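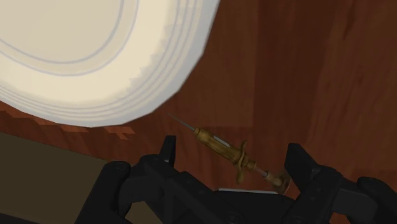
Ticket opened for the Uvel tabletop simulation kit, release from July 2024, running on the Rilgate license. The problem is a grasp that is reported as closed while the object stays where it was. It happens with thin or irregular objects and we have not seen it with blocks or cups. The worst case is the antique syringe from the Dronell prop pack, lying on the wood table with its needle toward the rim of the white plate and the two black fingers on either side of the plunger end. From the wrist view the approach looks right, but the syringe is still some way beyond the gripper, and the kit's contact flag comes up before the fingers reach it.

Status: open
Product: Uvel tabletop kit, simulation only
Add-ons: Dronell prop pack, Kerr gripper model
Severity: medium

Steps to reproduce
Load the wood table with the plate and the syringe.
Set the random seed to 786.
Run the default pick routine with the wrist view on.
Watch the contact flag in the side panel during the last part of the approach.

Expected: flag stays off until a finger touches the syringe.
Got: flag turns on early, fingers close, arm lifts with nothing in it. The run is logged as a success.

The last part is what hurts us. We ran 1,183 picks during the trial and 154 were logged as successes with the object still on the table. We only found them by comparing the object's height before and after the lift.

Reply from support
Thank you for the report. Please check which collision shape the prop is using. Open the object panel, choose Physics, and read the line called Shape. If it says Hull, the simulator wraps the whole object in one simple outer shell. On an object with a crossbar grip and a disc at the end of the plunger, the shell fills in the gaps between those parts, and the fingers can hit it early.

Customer update
Shape was set to Hull. Changed it to Parts and reloaded. The early flag is gone on most runs, but it still shows up when the gripper comes in low over the thumb rest. Frame rate dropped a little, which we can live with.

Also tried:
Contact margin lowered to the minimum. No change.
Kerr gripper swapped for the stock gripper. The early flag did not come back in that setup, but the stock fingers are too wide for our other props.
Plate removed from the table. No change.

Reply from support
We can reproduce it here with the Kerr model. Its fingertip pads have a collision shape that is longer than the part you see on screen. There are 2 ways around it for now. Turn on Show Collision and trim the pad length by hand, or go back to the March version of the Kerr model, where the pads match. The success check is a separate fault. It reads the contact flag and the arm height, and it never looks at the object. We have filed that one under its own entry.

Customer update
Went back to the March gripper model. Seed 786 now runs clean and the flag comes on at contact. We are keeping our own height check in the script until the success check is fixed, and we would like that fix before we decide on renewing. The setting for Shape should also be mentioned in the Dronell setup page. We read it twice and found nothing on it.

Status changed: open to waiting on release
Workaround confirmed by customer: yes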